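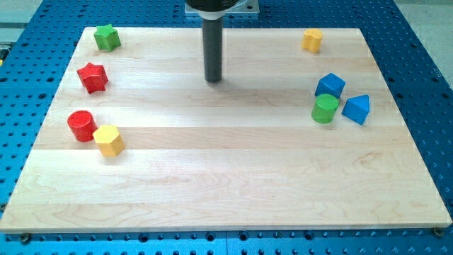 Page last changed: June 29, 2024

Home | About the Society | Visits and Reports | Membership | Contact

Report on the Visit to the Starmont Hardwood Mill

Members of the Radwan Woodcraft Society visited the Starmont mill during its annual open day. The mill supplies maple, beech and ash to furniture shops, school workrooms and makers of kitchen boards. The visit was arranged by Jonas Mösli, who also prepared this report.

The group of 14 was received at the main gate and taken first to the log yard. Logs are sorted by species and diameter and kept under sprinklers in the warmer months. The yard manager explained that maple is given priority at the saw, as it stains quickly if left in the bark. Members asked about the source of the timber and were told that most of it comes from the Plallis valley, with smaller lots bought at auction.

The sawing hall was seen from a raised walkway. Noise made conversation difficult, and the guide held most of his remarks until the group had reached the drying sheds. The mill has four kilns. The largest, built by Skarnetti, holds roughly 4,000 board feet and was open for inspection between loads. A full charge of maple remains in it for several weeks, and sample boards are weighed daily until the moisture content is acceptable.

The greater part of the afternoon was spent in the panel shop, where narrow strips are glued edge to edge. Pale maple panels of this type show their seams plainly, and the figure may change from one strip to the next. The foreman stated that strips are matched by eye for color and that swirling grain is kept for the face side when the customer allows it. Panels stay in the clamps overnight before they are planed — a practice the mill has kept although faster adhesives are now available.

Several members purchased offcuts from the bins beside the office. Prices were fair, though the ash had been picked over before our arrival. The tea room closed earlier than the program had stated, and members attending next year are advised to bring their own refreshments.

The Society thanks the management of the mill for its hospitality. A second visit, limited to the kilns and the grading room, is planned for July. Members wishing to attend should give their names to Mr. Mösli at the next regular meeting.

Contact the Society | Copyright Radwan Woodcraft Society | Back to top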